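Cutlery sorter, part 2: bins, gripper and the pick routine

Posted 14/12/2018 in Builds

Part one covered the base and the wiring so go and read that first if your arm doesn't move yet. Quick write-up this time, bench is needed back by the evening lot.

What you need

Arm, assembled and homing properly
Two-finger gripper with the flat pads fitted
Three bins, same size, straight sides
Fork, knife, a few thin metal rods
White sheet for the table
Gikadbridge board plus its USB lead
Laptop with the Jotis script on it

Step 1. Set out the bins

Long sides together, nearly touching. Don't leave a gap, thin stuff drops down it and then you're fishing with a ruler. Ours sit at a slant to the table edge because the arm reaches further on that side. Any angle will do, but once you've taught the positions leave it alone. Pencil round the corners on the sheet. I didn't, first time, and somebody wiped the table and that was a whole evening gone.

See-through plastic looks nice but check it under your own lights. Textured walls scatter the glare a bit. Shiny smooth ones were hopeless for us, the script kept finding edges in the reflections.

Step 2. Fit the pads

Two screws each side. Do them up finger tight, close the gripper on a bit of card, then nip them up. If the card tilts the pads aren't parallel, so slacken off and go again. Don't overtighten, the holes strip.

Rubber tape on the inside faces if your cutlery slips. Skadeo do a thin one that's fine. Thick tape is no good, you lose the closing distance and it won't hold a rod at all.

Step 3. Teach the positions

Table pieces first. Lay a fork and a knife side by side, handles towards you, and bring the pads down either side of them. Get low before you close. Save that as PICK_A. Then put a rod in the nearest bin and teach that as PICK_B, coming in from straight overhead so the fingers clear the rim.
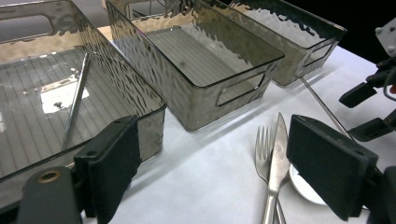

Can I use one deep tray with dividers instead of separate bins?

You can, but the dividers need to be lower than the outside walls or the fingers will catch on the way across. Separate bins are easier to swap when you change your mind about the layout, and you will.

Step 4. Heights

In the script set LIFT to 569 and leave it there for now. That's in steps, not mm!! Clears our bin walls with room to spare. Yours might be taller, so run it empty and watch the lowest corner of the gripper as it crosses each rim. Too high just wastes time. Too low and it shoves the whole row along and your pencil marks are no use.

Step 5. First run

Slow speed. Hand on the stop button, always. One piece on the table, nothing else. Run PICK_A, let it drop in the middle bin, check it let go cleanly. Then do that 7 times without touching anything. If it drifts, re-home and look at the belt before you start fiddling with numbers.

When that's solid add the second piece. Overlapping cutlery is still hit and miss for us, it tends to grab both. Spread them out a bit for now.

If it goes wrong

Drops things halfway: pads dirty or supply sagging. Wipe with meths, check the plug.
Rods roll away: put them in a bin with a ribbed floor, ribs stop most of it.
Closes on nothing: PICK height too high, come down a touch at a time.
Jotis script hangs at start: wrong port. Unplug the board, plug back in, pick the new one on the list.
Gripper buzzes when shut: it's pushing against itself, back the close value off untill it stops.

Cable

Tie it back along the arm with a loose loop at each joint. Ours snagged on teh bracket and pulled out mid-move. Swing every joint right to its end stops by hand with the power off, then trim the ties.

Robles did a quieter supply in November, worth a look if yours whines. Part 3 will be sorting by type, once I've got the camera bit to behave. Settings file is in the shared folder, same name as last time with a 2 on the end.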